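How to Put Letters on a Fabric Backdrop (and Which Advice to Ignore)

By Shahab Nikzad

Filed under: Displays and Signs

Every guide I read before my first table at the Statholm fair said that a lettered backdrop takes an afternoon. Mine took two evenings and a morning, and the letters were on the floor by lunch. I've made several since. The method below is what survived, and I've tried to say where I'm sure of something and where I'm only repeating what worked in my own garage.

What you need

Black fabric, wider than your frame by a hand's width on each side
A frame, bought or homemade
Heavy paper or craft foam for the letters
A sharp knife and a cutting mat
Double-sided tape, the cloth kind
Straight pins
Chalk
Binder clips, more than you think

You'll see lists three times this long. Most of them include a steamer, a laser level and a special spray adhesive, and most of them link to a shop. I own the steamer. It's fine. A spray bottle of water and a night on a hanger does nearly the same job.

Picking the fabric

The usual advice is velvet, on the grounds that it "drinks light." It does look very black. It also collects lint from three rooms away, and tape lets go of it within the hour. I tried a velvet-type cloth from Denik that was sold as lint resistant and I'd like to know what it was resisting.

Plain polyester with a little stretch is what I use now. It costs less and takes tape well, and when it gets dusty you can wash it. It will crease. You can pull most of the creases out by stretching, and the ones that stay won't bother anyone standing at normal distance. I used to fuss over them. Then I looked at other people's backdrops, which were all creased too, and I couldn't remember having noticed.

Cut the cloth with the extra on every side before you do anything else. People who tell you to trim it afterward have a better eye than I do, or more fabric.

The frame

Pop-up frames are sold on speed. The Cedau one says it goes up in 4 minutes, and perhaps it does for whoever timed it. I've never come close. What I will say for it is that the curved shape stands up without feet, so you don't trip on anything, and it wraps a bit around the back of a table.

The trouble with a curve is that lettering on it never reads quite straight. A word that looks level on the floor will seem to lean away at both ends once the cloth bends. Some tutorials want you to correct for this with a paper grid. I did the grid once, faithfully, and could not tell the difference from across the room. Keep the word short and keep it toward the middle. That fixes more than the grid does.

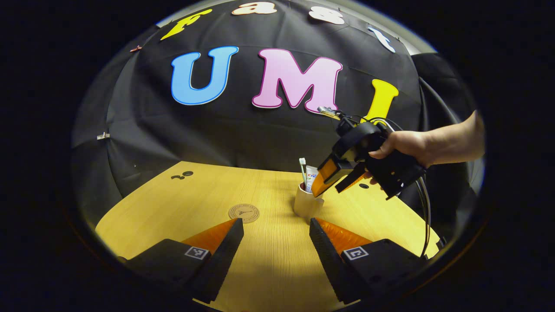 If you're building your own, plastic plumbing pipe is light and cheap, but it bows in the middle when the cloth is pulled tight. Put in a center upright. I left mine out because a video told me tension alone would hold the shape, and I'd be curious to see that frame a week later.

Making the letters

Choose a fat typeface. Thin strokes curl and tear, and they vanish at a distance. I like a rounded serif because the corners are forgiving when the knife slips, but that's taste.

For size, the rule I keep finding is an inch of height for every ten feet of viewing distance. It gets quoted everywhere and I've never seen anyone say where it came from. In my experience it gives you the smallest letter a person can make out if they're already trying. Go at least double.

Print each letter on plain paper, tack it to the foam with a bit of tape and cut through both. Change the blade sooner than feels necessary. I get through one every 15 letters or so on foam, fewer if there are a lot of curves.

Light colors on black all work. I've read long discussions about color order and mood and I don't believe a word of them. The one thing I'd warn against is dark blue or dark red, both of which look wonderful on the kitchen table and disappear under a tent. If you love a dark color, give it a paler outline.

Putting them on

1. Stretch the cloth over the frame first and clip it. Letters stuck to slack fabric will buckle when you tighten it.

2. Rub a chalk line where the bottoms of the letters will sit. Chalk brushes off polyester. Test a corner anyway, as mine once didn't.

3. Pin everything in place, then walk away and look from the spot where your visitors will stand. Start with the middle letter and work outward.

4. Watch the top edge. It's tempting to run a word right along it, and the first curl of the cloth will take the tops off your letters.

5. Tape one letter at a time, pulling its pins as you go. Two long strips down the back of each stroke hold better than lots of little squares, whatever the package says.

6. Press hard and leave it overnight if you can.

About that tape. The Rezaei roll claims to hold 100 times its own weight, a number that sounds impressive until you pick up a piece of tape. It's decent tape. It held through a warm September weekend and then gave up on the first damp morning. Now I add one hidden stitch at the top of each letter. It's dull work and I've lost nothing since.

Taking it down

Most guides stop before this part. Roll the cloth around a cardboard tube with the letters facing out, so they curve without pinching. Folding puts a crease through at least one letter, and foam doesn't forgive a crease.

What it cost

My last one came to $63, not counting the frame, which I already had. You'll find posts promising the same thing for the price of a sandwich. Read them closely and there's usually a sentence about fabric left over from another project.

If your version holds with tape alone through a wet weekend, write and tell me the brand. I'll buy a roll, but I'm keeping the needle in the box.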